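Tuncer Shape Board: Set-up and Fitting Guide
Section 4. Placing the board and fitting the pieces

Read this section before you put a single piece in. The card that came in the box says the board is "ready in seconds." Kieran Dobson and I have set up enough of them to doubt that, and the card skips most of what goes wrong.

4.1 Placing the board

1. Clear a flat floor or tray with walls on all sides. The Tiscombe tray is sold as the matching one. Any flat-bottomed tray with walls will do the same job, and we could not find what the extra money buys.

2. Lay the green board down with the openings facing up. Press each corner. If one lifts, look under it for crumbs or a stray piece.

3. Turn the board until you can read the shapes easily. The card wants it square to the tray. A slight angle does no harm.

4. Keep the saddle-shaped piece out on the floor of the tray, clear of the board, until you reach 4.3.
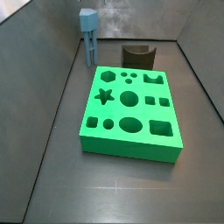
Does the board have to be glued or taped down?

Leave it unfixed. Tape pulls at the surface when you take it off, and glue means you can never turn the board around for a second round. If it slides, hold one side with your free hand.

4.2 Fitting the pieces with legs

Note: The card calls these "self-guiding." Loan Lò tested that claim on 20 tries and got nine clean fits without looking. Look.

5. Hold the piece by its thick top, with the legs pointing down.

6. Bring the legs to the board slowly and stop just as they reach it. Check both legs against the openings before you push. Lining up one leg and hoping for the other is the usual mistake.

7. If the legs catch, lift the piece clear and start over. Do not twist it while it is part of the way in.

CAUTION: Never force a piece with the heel of your hand. Foam that has been torn at the edge of a hole does not close up again, whatever the box says about "recovery."

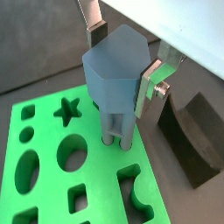

4.3 Fitting the saddle-shaped piece

8. Find the opening with the curved edge. It is near a group of three small round holes, which makes a handy landmark from either side.

9. Compare the curve on the piece with the curve in the board before you lift anything. Reversing it is easy to do, especially if you have turned the board since step 3.

10. Lower it straight down. We have read advice to rock it in from one end. Zuweira Asamoah tried both ways and saw no gain from rocking, only scuffed foam. 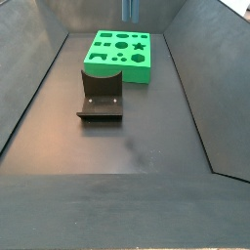
Figure 4-3. Green board with the star and round openings in the middle row; black piece with curved top edge in front.

4.4 Putting away

11. Take all the pieces out before you store the board. Spare pieces are ordered under part number 131.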